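Postgraduate Research Forum – Supervision and Project Approval

Topic: Second supervisor requirement for interview studies in general practice

Porunau
The department has confirmed that each qualitative project beginning in January must name 2 supervisors, one of whom holds a clinical appointment. Students are asked to submit a one-page outline of the study and the proposed interview guide.

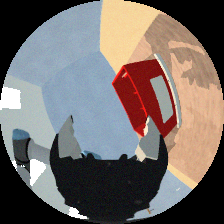

Outlines should also state how participants will be recruited and who will have access to the transcripts. Projects already approved under the Fontes program are not affected.

Skiver
I must register a concern. Clinical staff in our section already supervise 6 students each, and the rule will delay projects that have no clinical content. A study of how receptionists handle appointment requests does not require a physician.

Famia_Office
The Famia office supports the requirement. Interviews held in a practice may raise patient matters without warning – a clinical supervisor is best placed to advise the student.

Skiver
Advice can be given without formal supervision. I would ask that exemptions be considered case by case.

Porunau
Exemption requests will be accepted in writing, up to 100 words, attached to the outline. I cannot say at this stage how many will be granted.
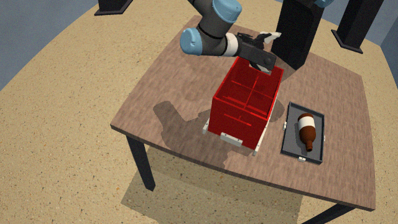 Related topic: Storage of consent forms

Skiver
Are paper forms still accepted for the Fontes program?

Porunau
Yes, until the new policy is issued.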